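Search the shop Enter keyword or item no. Go

Kitchen & Play > Play Food > Storage and Sorting > Clondo Sorting Trays

Clondo Shallow Sorting Tray by Stelter

If you've ever stepped on a play food carrot on your way to make coffee, you already know why we carry these! The Clondo is a shallow, open plastic tray that holds small toys, game pieces, beads, buttons, craft bits and all the other little things that like to wander off under the couch. We started stocking it for preschool classrooms and then found that grandparents were buying more of them than the teachers were (and a fair number of quilters, too, who tell us it's just right for pins and bobbins).

The sides are low on purpose. A three-year-old can reach in and pick something up without tipping the whole thing over, and you can see what you've got from across the room. The bottom is flat and smooth, so crumbs and sand wipe right out with a damp cloth. We've kept a stack of them on the packing bench at our Faulkner store for years now, and they still sit level.

Each tray nests inside the next one, so a full classroom set takes up hardly any more shelf than a pile of dinner plates. They come in pale pink, cream, soft green and gray, and you're welcome to mix colors in one order. Lots of families give each child a color, which cuts down on the arguing, at least until somebody wants to trade. 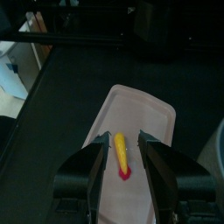
Sizes and packs

Small tray: 9 inches long, sold singly or by the half dozen
Large tray: 20 inches long, sold singly
Classroom carton: 100 small trays, your choice of up to four colors
Lids: sold separately, small size only

Cleaning and care

Warm water and dish soap are all you need. The top rack of the dishwasher is fine as well, but please skip the heated dry, which can make the small size bow a little. Crayon comes off with baking soda on a wet rag. Permanent marker, I'm sorry to say, mostly doesn't.

Ordering

Orders go out from our Hurard warehouse, usually the next morning if you get yours in before 2 p.m. In November things slow down a bit, so give yourself an extra week if the trays are meant as gifts. We have over 200 small trays on the shelf at most times of year, and if a color runs short we'll call before swapping it for another.

Related items
Clondo Snap Lid, Small
Stelter Stacking Crate
Play Produce Basket
Button and Bead Scoop
Hurard Low Shelf Unit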